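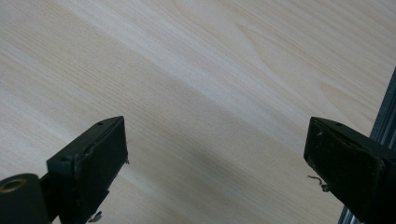 Finish for a pine tabletop?

ternska_flo
Kitchen table, bare pine, two kids. I want it to stay pale. Oil or water-based poly?

Pravesh M
Water-based, matte. Three thin coats, sand lightly between them. Oil will turn it yellow by January.

rakedex
Disagree. Poly on pine chips the first time somebody drops a fork, and then you're stripping the whole top. Hardwax oil with a little white in it stays pale and you can patch one spot.

Pravesh M
Mine has had poly on it for 5 years. No chips.

rakedex
Do you eat at it?

Pravesh M
Every day.

ternska_flo
How long before I can put plates on the oil?

rakedex
I gave mine 32 hours between coats, then a week before any water. Check your can.

G. Worku
Whichever you pick, try it on the underside first. Pine goes blotchy with anything tinted.

ternska_flo
OK, doing a patch of each underneath this weekend.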